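Grimora Fold: hand-held gripper recordings of garment folding

Data card, revision of 14 August 2022
Maintainer: Jana Lammers

Summary

Grimora Fold contains 700 episodes of one person folding or unfolding one garment on a bed. All episodes were recorded in lived-in homes with a hand-held two-finger gripper carrying a wide-angle camera. The set was built to test whether a policy trained only on hand-held recordings can fold bulky, padded clothing when it is moved to a fixed arm. It is the second release under the Grimora name. The first covered towels and pillowcases and is not needed to use this one.

Contents

Episodes: 700
Garments: 27
Homes: 11
Garment classes: padded jacket, knitted jumper, shirt, trousers, scarf
Streams per episode: colour video, gripper pose, finger opening, time stamps
Labels per episode: garment class, garment colour, start state, end state, outcome

Start and end states are chosen from a fixed list: crumpled, spread, half folded, folded, rolled. "Rolled" was added after the pilot, when annotators kept splitting thick bundles between "half folded" and "folded" and agreement on padded jackets dropped well below that on shirts. If you compare against pilot labels, merge "rolled" into "folded" first.

Recording procedure

The operator holds the gripper by its handle and works the fingers with a trigger. The finger pads are soft, textured and replaceable. The garment must lie wholly on the bed before recording starts. No furniture is moved and no bedding is changed for the recording, so backgrounds vary between homes and stay largely constant within one. Curtains are left as found. Exposure is automatic, which gives washed-out windows in daylight episodes.

Two states of the padded jacket class, spread and bundled, occur in the same home:

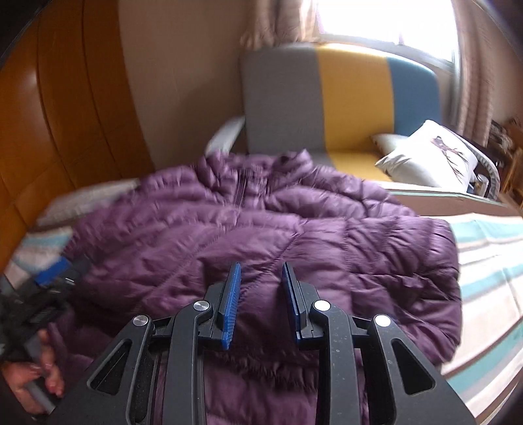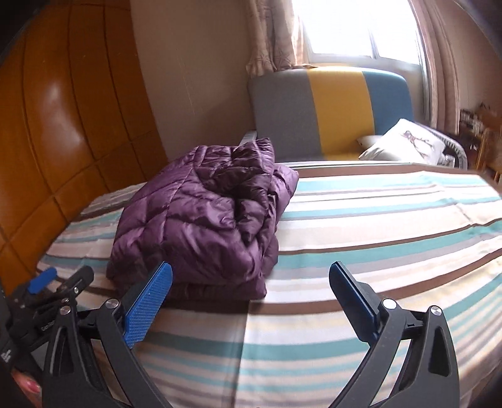
Padded jackets are over-represented on purpose. They spring back after each fold, their outline is a poor guide to the number of layers, and glossy fabric produces highlights that shift with the camera. In our tests these three effects accounted for most failures of the baseline.

Baseline

The baseline is a visuomotor policy trained with behaviour cloning. Input is two consecutive colour images and the current finger opening. Output is a short sequence of relative gripper poses and openings. Poses are expressed relative to the gripper at the time of the last image, so no calibration between camera and room is required. Training was stopped after 2,000 epochs in every run, with no early stopping.

Two variants were compared. Pesside uses the images as recorded. Schnyder adds random brightness changes and masks the outer border of each image, where bed sheets and furniture are most distorted. On shirts and trousers the two variants behave alike. On padded jackets Schnyder completes more folds in homes not seen in training, and it lets go of the fabric too early less often. On scarves it is slightly worse, apparently through loss of the loose end once it passes into the masked border. We have not tested a narrower mask.

Splits

Splits are made by home. Random splits by episode place the same bed and the same garment on both sides and give scores that do not carry over to a new room. Scores on random splits should not be reported as generalisation results.

Known problems

Pose drift is noticeable in rooms with large plain walls or strongly glossy furniture. Affected episodes carry the flag drift_suspect and are kept in the release.

Finger opening is read from the linkage and does not measure contact. A closed reading with thick fabric between the pads may be recorded as partly open.

The operator's hand is visible at the image edge in many episodes. A policy can learn to depend on it. Masking the border reduces this but does not remove it in all cases.

Pad colour and wear differ between units and sessions. This has not been treated as a label.

All operators are right-handed. Left-handed recordings are planned and will be released as a separate part.

Use

Load episodes with the Grunder reader, version 2 or later. Version 1 reads the time stamps of the pose stream in the wrong unit and raises no error. Images are stored without lens correction. The lens parameters are in the header of each episode.

Corrections to labels should be sent with the episode number and the field concerned. Accepted changes appear in the next revision, and the old labels remain available in the archive folder.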